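**Wanted: floor and tray person, part time, Darnstead**

Mostita is looking for someone to look after one floor. It is a small floor. You could sweep it in the time it takes to read this ad, and we would then ask you to look at it again from a lower angle.

The floor is gray and marble-patterned, with white veins running through it, and it has orange and blue walls that were painted by someone who was not shy. A yellow tray goes on it. Things go in the tray, things come out of the tray, and between those events the tray and everything under it should be clean. This last part is where you come in.

We share a building with Yakubu, who have the downstairs and the good parking. It went up in 1947 and has been shedding bits of itself ever since. Grit arrives by ways we have stopped trying to trace. On a plain gray floor you would spot it at once. On a patterned one, a crumb can pass itself off as stone for most of a morning.

### What you would be doing

- Wiping the floor at the start of the shift and again before you leave, corners included
- Washing and drying the yellow tray, then putting it back in the middle
- Dusting the walls, the metal posts and the strips along the bottom with the arrows on them
- Sorting the small parts that go in the tray into their bins on the Brolach shelving (labels face out, please, we have had words about this)
- Writing in the log what you cleaned and what you found. "Speck" is a perfectly good entry
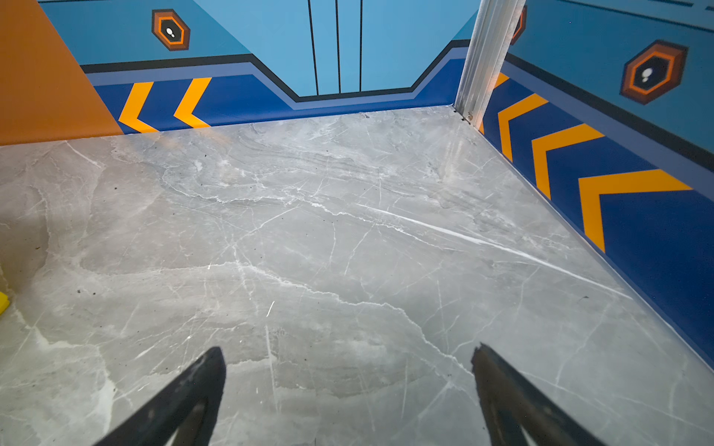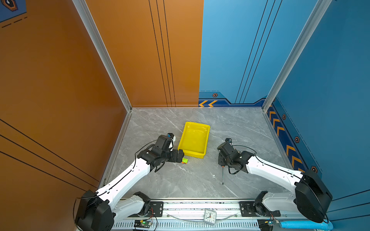

*The floor you would be looking after. The tray is whole in the second picture; the first has just a sliver of yellow at the left.*

### Who would suit this

Somebody who straightens picture frames in other people's houses. Past applicants have told us they are "big picture thinkers," and we wish them well, but the big picture is already staffed.

You don't need a degree or any experience in a workshop. Cleaning, stock rooms, school kitchens, pet grooming and model trains have all been good backgrounds. You do need to be comfortable leaning and reaching, and able to tell a mark in the pattern from a mark on the pattern. We will test this. The test is a square of the same flooring and a cloth, and there is no time limit, although we do eventually want to go home.

Strong feelings about cleaning products are welcome at interview. After that we use the one in the cupboard. Nothing gritty, nothing with wax in it, and no sprays on the painted walls. The shine on the floor shows streaks, and anyone who has ever owned a glass coffee table will know what kind of life this is.

### Hours and so on

The shift starts at 9 in the morning and runs for 3 hours. Early starts are possible if you have a reason, and "it's quiet" counts. Pay is hourly and will be in the first reply we send you, before you have bothered to iron anything.

We have 2 openings, on alternating shifts, so you will share a log with a colleague you may hardly ever meet. The previous pair got along well on this basis and left each other fairly long notes about lint.

There is a kettle, a microwave with opinions and a fridge shelf of your own. Food stays in the kitchen. This includes gum, and it very much includes granola bars.

We would like both people in place by March.

### How to apply

Send a short letter to the Mostita office in Darnstead, or drop it in the box by the side door – the front one sticks. Tell us what work you have done, which hours you can't manage, and the last thing you cleaned that didn't strictly need it. A resume is fine but one page will do. If you need anything changed for the interview or the job itself, say so in the letter and we will sort it out before you come in.

Please wipe your feet on the way in. We will be watching for that.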